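Marier Two-Arm Bench: what it can and can't do around the house (yet)

Posted by Precious Catacutan
Updated 21 April 2022

Hi, and welcome to the page for our two-arm bench! If you came over from the Mernari gripper pages you already know most of the hardware, so feel free to skip down to the specs. If you came because you typed "robot that does chores" into a search box, stay a minute, because I get more email about that than anything else we sell.

The chore people ask me about most is anything with a cloth in it. Wiping, folding, hanging, putting away. So that's the one I'll talk about.

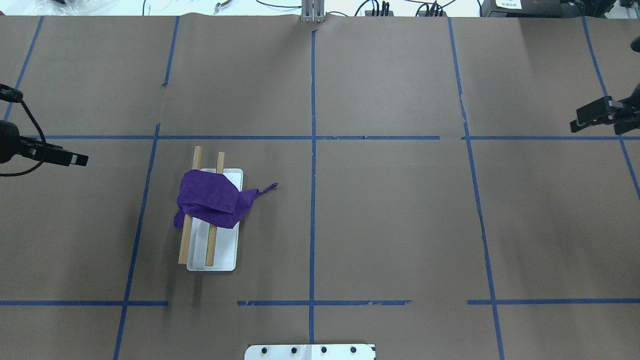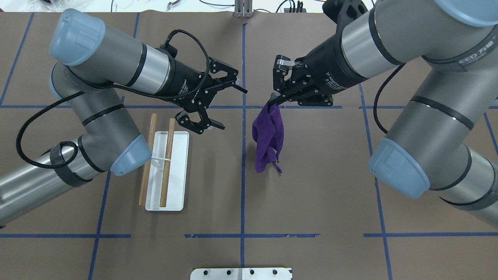

A cloth on a tray, two arms, a taped-off table

Cloth is hard! I know it doesn't feel hard. You pick up a rag with your eyes on something else and your fingers sort it out. A two-finger gripper has to be told where to close, and a bunched-up cloth never bunches the same way twice (I've tried to make it, for science). Get a good corner and you're in business. Get a fold in the middle and you're carrying a wad, and whatever was next to the wad may come along for the ride.

Sticks and dowels are a different kind of trouble. They roll, they turn when you nudge one end, and if a cloth is lying over them the arm can't see what it's about to bump. Put soft things and rolly things in one tray and you have a pretty decent stand-in for my kitchen drawer.

So can it do chores? My answer in February was "some, slowly, with me standing there," and I'm sticking with it. Moving a cloth from one spot to another is a fair thing to ask of the bench. Folding a towel neatly is a stretch. Emptying a dryer full of mixed laundry, no, please don't buy it for that. I'd rather lose the sale than have you mad at me.

Shop-floor jobs are further along. If your parts show up in the same tray in the same place every time, you'll be a happy customer. Our friends at Yimer use theirs for kitting and they've mostly stopped calling me, and I take that as praise.

What comes with the bench

Two arms with two-finger grippers, mounted left and right
Table frame and top, 1000 mm deep
Roll of brown paper for the top (matte, so you don't get glare)
Blue tape for marking out zones
Turnent control software, one seat
Spare fingertip pads
Printed setup guide, 39 pages, and yes I wrote it, and yes the index is bad

Good to know before you order

You'll want 300 mm of clear space behind the table for power strips and cables. Please believe me on this one. Everybody pushes it up against the wall and then has to drag it back out.

Crated weight for the table alone is 47 kg. The arms ship separately, so don't panic when only one box shows up.

Changing the paper is a ten-minute job. Lay the tape down again before you run anything, and if your old lines were crooked, now's your chance. Mine are always crooked. The software doesn't care about the tape, it's there for the people.

The grippers will pick up a thin cloth by the corner if the corner is sticking up. If it's lying dead flat on the table, give it a little pinch first, or set it on top of something. Thick bath towels are okay to lift but tend to sag out of the fingers if you grab too little.

Not included: any software for household chores. Turnent lets you record your own moves and play them back, and there's a short starter set for trays and bins. A cloth set is in the works and I'm not going to promise you a date.

Ordering

The bench is built when you order it, so write to me first with your floor plan and what you want it to pick up. Photos of the actual stuff help a lot, messy drawers included. Returns are fine on unopened crates, and replacement tape, paper and fingertip pads are on the Marier spares page.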